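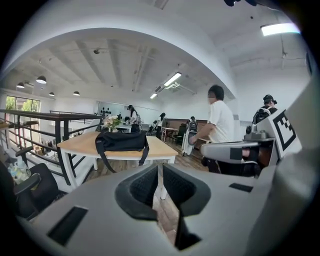 Figure 4. A gray gripper with black padded fingers over a wooden floor.

3.2 How people talk about a new car

I read 369 forum posts on the Trernis coupe, all written in February, the month Farnico showed it off. I figured they'd be mostly about horsepower — wrong! Well over half were about the door handles. 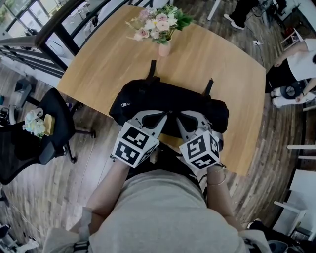 Milovan Obradović thinks I'm making too much of this, and that people just grumble about whatever the press photos show up close. Fair enough, so I went back and sorted the 102 longest posts by hand.
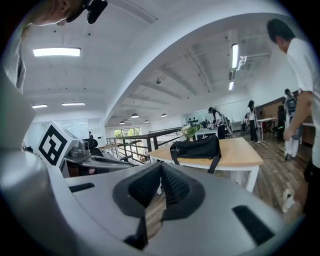 Did owners of the older car complain more? They complained less, mostly because they were busy asking when the Clovbridge dealer would get one in.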